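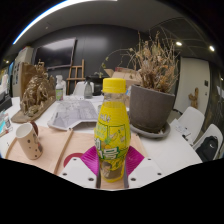

The Clemance Worktop Mat: Review
January 12, 2026

The Skevthorpe Craft Center tests table coverings each winter for use in its adult painting and paper classes. The Clemance mat was in service from October and replaced the Ruchti felt cover reviewed last year.

Members found the Clemance easy to lay out and quick to fold away. It stayed flat at the corners, and chairs pulled close to the table did not drag it. Poster paint came out in a cool wash. Ink did not, and one mat was withdrawn for that reason.

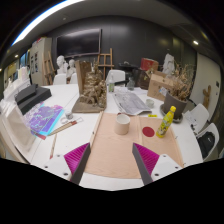 A cloth mat laid out on a white table, with a paper cup and newspaper.

The maker offers one width only, which leaves the ends of our longer tables bare – a real drawback for group work. The stitched edge began to fray on two of the mats by the end of the term.

Vinzenz Wallner, head of studio programs, recommends the mat for general classes. The Center will continue to use the heavier Skernell sheet for printmaking.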